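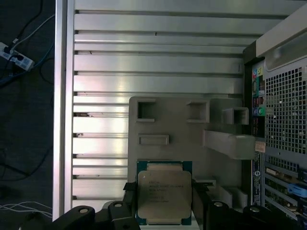
Gray bracket on a slatted metal panel.

Slide 1. Title
Seeding and mat allocation for a two-day regional wrestling meet. Say who I am, say it runs 20 minutes, questions at the end. Handout has the bracket sheets.

Slide 2. The event
Dangate Open, freestyle, held every March. 713 entries last time, eight mats, one hall. Tendcombe used the same format with fewer mats and finished later than planned both evenings. Keep this short, most of the room was at one or the other.

Slide 3. Seeding
Top eight in each weight are seeded on ranking points. Everyone else is drawn. Clubmates are kept in opposite halves where the numbers allow. Point out the rule for late scratches: after the draw is published, a scratch becomes a bye and the bracket is not redrawn. Expect a question from the Idau coaches, who want a redraw up to weigh-in. Answer is on slide 7.

Slide 4. Mat allocation
Old method: one weight class per mat until it is finished. Large classes overrun and small ones leave a mat idle. New method: bouts go into a single queue and are released to the next free mat. Two constraints - minimum rest between bouts, and both semifinals of a class at the same time on adjacent mats.

Slide 5. Rest periods
The software counts rest from the final whistle, not from the scheduled end. Tài Ngô found the error in the first version, which used the scheduled end and shorted wrestlers after long bouts. Show the before and after table. Pause here.

Slide 6. Spectators
Over 300 seats on the long side. With a single queue, families can't tell which mat to sit near. Haslinger posts the next three bouts for every mat on the wall screen, and that handled most of the complaints. Mention the paper backup.

Slide 7. Scratches, continued
A redraw at weigh-in moves every unseeded wrestler in the class. Coaches have already prepared for a first opponent by then. Recommendation: keep the bye.

Slide 8. Costs
Software is free under 100 entries per session, licensed above that. Scorers need one evening of training. Leave the contact slide up during questions.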